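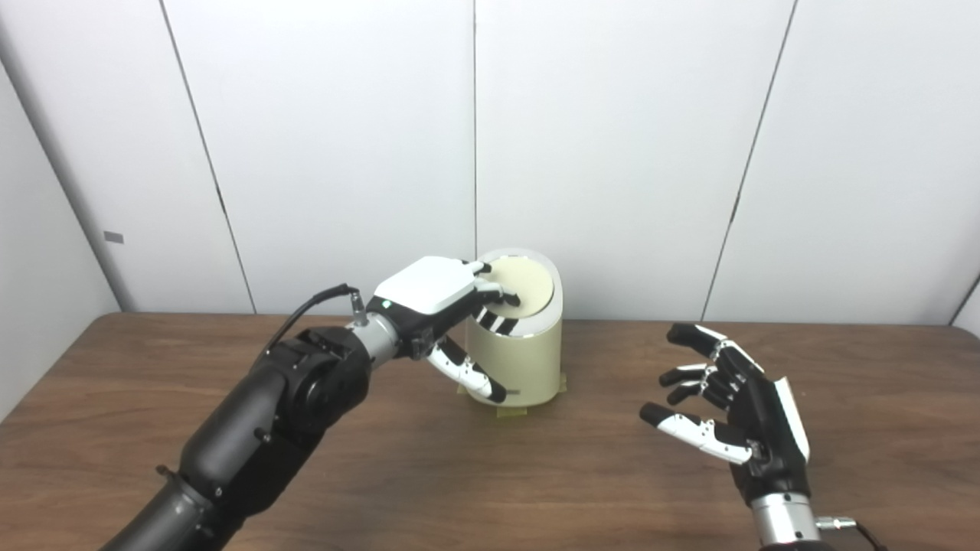

*Two-handed Varkell rig at a cream-coloured lidded bin taped to the table*

The **Varkell lid trial** is a bench test used to compare multi-fingered robotic hands and their controllers on household bins. It was drawn up at the Sarkar workshop and first run in July with hands supplied by Buno.

A full trial consists of 200 attempts at opening and closing the lid, split evenly between two controllers. Each attempt is limited to 60 seconds. The bin is fixed to the tabletop with masking tape.
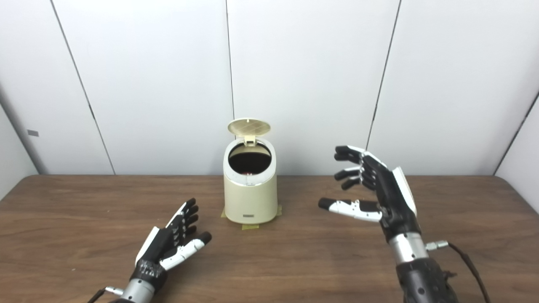 Scoring is by completed cycles. An attempt is void if the bin shifts more than 12 millimetres from its starting position. The Ellitex controller, added later, uses the same scoring but requires the wrist cables to be checked after every 50 attempts.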